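# Garnish station

A **garnish station** (also *cold bench*, or in some cafés *the lemon end*) is a section of tabletop or counter set up for finishing cold drinks. Its usual contents are citrus fruit, a cutting board and knife, ice with a scoop, a muddler, a plate for cut pieces, and a cloth or sponge. The base drink, very often black tea or soda water, is kept within reach in bottles or a jug.

The term covers permanent stations in bars and cafés as well as temporary ones laid out on a kitchen table for a party or a class.
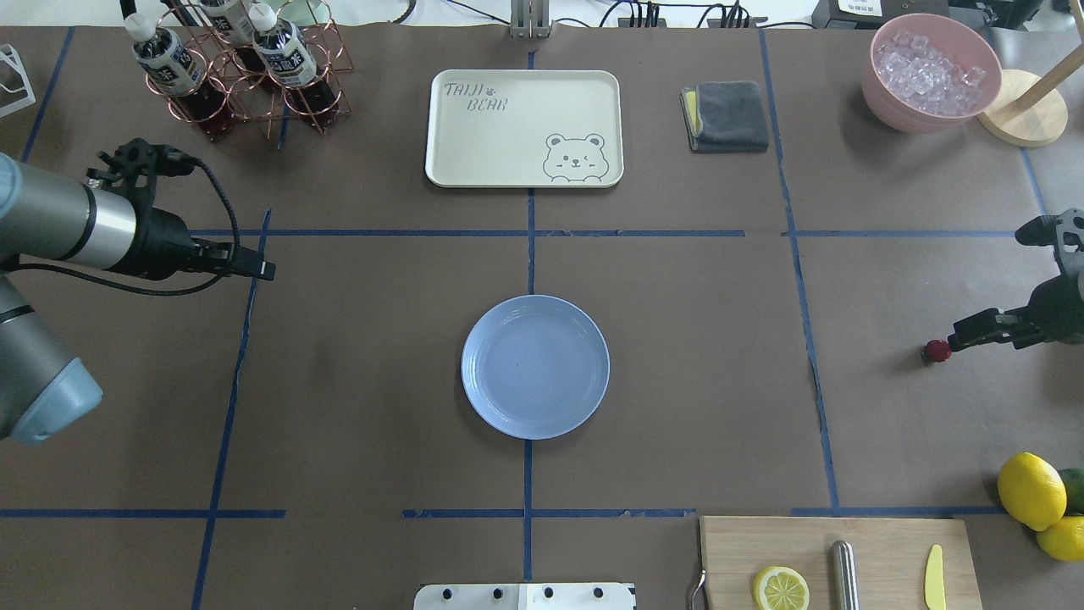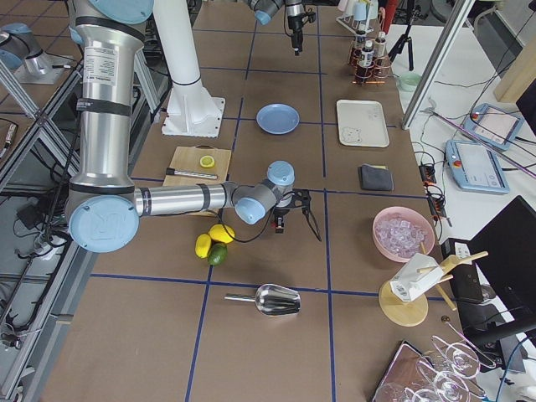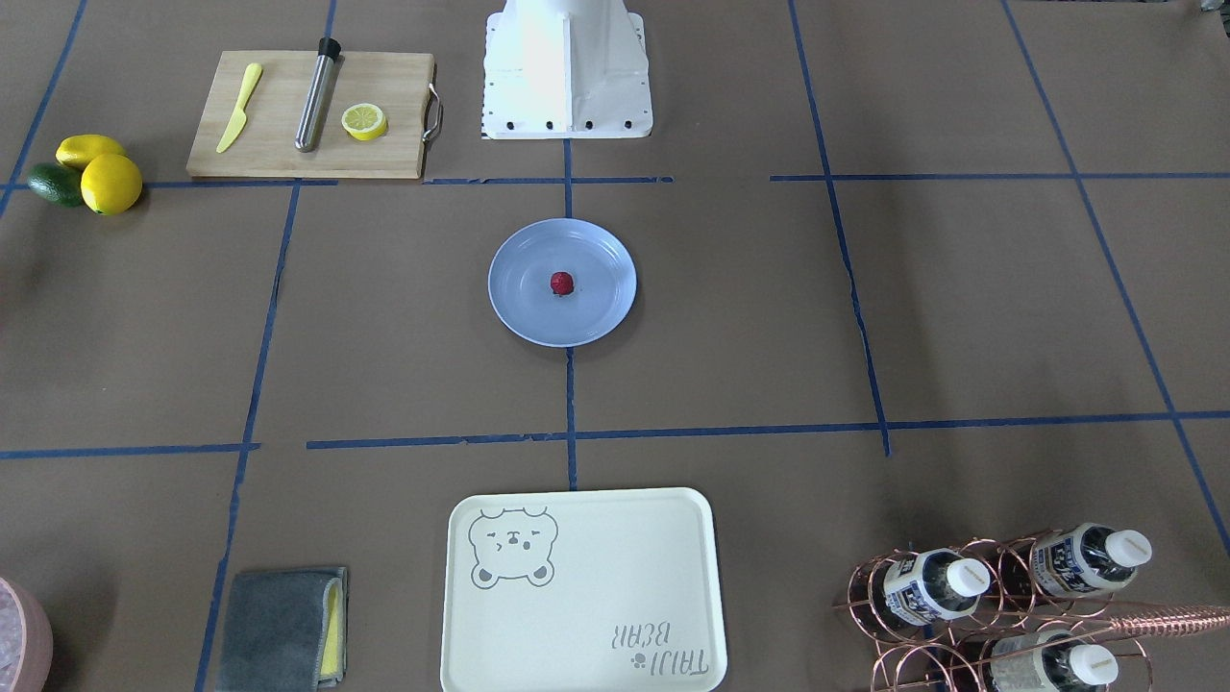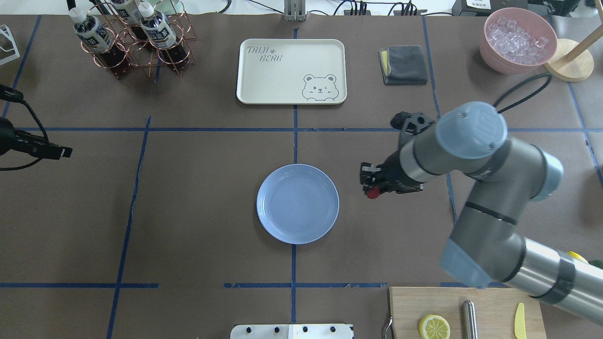 *Cold drink layouts on taped work surfaces, with a round light blue plate in each.*

## Layout

A garnish station is normally divided into a cutting area, an ice area and a clean area. In a bar the divisions are fixed by the bench itself, with a recessed ice well and a rail for bottles. On a plain table they are made with trays and boards, or with masking tape stuck directly to the surface. Blue painter's tape is common for this because it peels off most finishes cleanly, though it lifts at the ends once it gets wet and has to be replaced. Kraft paper is sometimes laid under everything and thrown out afterwards.

The cutting board goes on the side of the worker's knife hand. Whole fruit sits beyond it or to one side, and cut fruit moves across to a plate in the middle. Ice is kept away from the board so that splashes of juice and stray pips don't end up in it. Left-handed workers reverse the whole arrangement.

Café trainers in Niltville teach a layout known locally as the Forsberg, in which the plate is placed first, in the centre, and everything else is set out around it. The Plunance layout works along a single line and suits narrow counters. It needs more reaching, and the bottles tend to end up behind the worker's elbow.

## Equipment

### Board and knife

A small board is enough for citrus. Wooden and bamboo boards are kinder to the blade, while plastic ones are easier to sanitize and are required by some workplaces. Boards with a metal handle at one end can be carried to the sink with the scraps still on them.

The bar knife is short, with a narrow blade and sometimes a forked tip for picking up slices. A paring knife does the same work. Plastic knives turn up where children are helping or where metal blades aren't allowed, and they will manage a strawberry but tend to crush a lemon. A serrated edge of any kind gets through citrus skin with less pressure than a smooth edge that has gone dull.

### Muddler

A muddler is a blunt rod used to press fruit, herbs or sugar in the bottom of a glass. Wooden, plastic and stainless steel versions are sold. Steel ones often have a plastic or rubber end, toothed for fruit or flat for mint. Muddling is done with a firm press and a half turn. Pounding breaks up the white pith and makes the drink bitter.

### Ice bowl and scoop

Ice is held in a bowl, bucket or insulated tub. A bowl is the simplest choice and also the quickest to turn to water, so it suits short sessions. Most café manuals ask for a scoop or tongs and forbid scooping with a glass, as a chip of broken glass can't be seen among clear cubes. The scoop is kept outside the ice with the handle pointing toward whoever is pouring. Plastic scoops are quieter and cheaper; stainless steel ones stand up to the dishwasher.

### Plate

The plate holds finished garnishes. A raised rim stops round slices and berries from rolling off, and a light colour makes pips easy to spot. Berries are put out a few at a time, as they soften at room temperature and stain whatever is under them.

### Tray

A tray with a lip is used for carrying finished drinks or for holding filled glasses while they are topped up. Trays with rounded corners wipe down faster. Novelty trays with cartoon animals are common in home setups and in smaller tea shops.

### Cloth and sponge

One folded cloth, kept damp, is the minimum. Dark cloths hide tea stains, which is an argument for them in customer-facing shops and against them everywhere else. Many people keep a sponge beside the cloth or tucked partly under it, the sponge for the board and the cloth for the table.

### Bottle rack

Wire racks made for wine are often used for bottled tea and syrups. They keep round bottles from rolling and allow them to be stored at an angle with the caps up. Plastic bottles weigh less than wine bottles and can rattle in a loose rack. Opened bottles go back in the fridge.

## Fruit

Lemon and lime are the standard fruits. The two are kept together when whole but are cut separately, lemons first, so that the board can be wiped before the limes. Fruit is washed before cutting even when only the inside will be used.

Citrus is cut into:

- **wheels**, full round slices taken across the fruit, with a slit to the centre if they are to sit on the rim of a glass
- **half wheels**, which are what most cafés use in tea
- **wedges**, cut lengthwise and meant for squeezing
- twists and strips of peel, more usual in bars

A medium lemon gives 11 thin wheels with the ends discarded, less if the knife is dull. The unused half of a cut lemon is stored face down on a saucer or wrapped, and the dried face is trimmed off before it is used again.

Strawberries and raspberries are added whole or muddled. Frozen berries can stand in for some of the ice but cloud the drink as they thaw.

## Use

For a glass of lemon tea the usual method is to muddle 2 half wheels with a spoonful of syrup, fill the glass with ice, pour in 100 mL of cold strong tea and top up with water. Pre-sweetened bottled tea needs no syrup and goes in undiluted. A fresh slice goes on last. Some shops pour the tea before the ice, on the view that the syrup blends better that way.

The board is wiped between drinks and washed properly at each change of fruit. Meltwater is tipped out of the bowl before fresh ice goes in. In Niltville the Vudanum, a tea room that serves iced tea all year, changes its cloths every 2 hours and strips the station completely on Tuesday for cleaning.

## Related terms

A *lemon bench* in older usage meant a counter where fruit was squeezed by hand for cordial, with a strainer and no ice. *Mise en place* is the general kitchen term for setting out ingredients and tools before work begins. A *speed rail* is the bottle shelf at the front of a bar, and isn't normally counted as part of the garnish station even where the two touch.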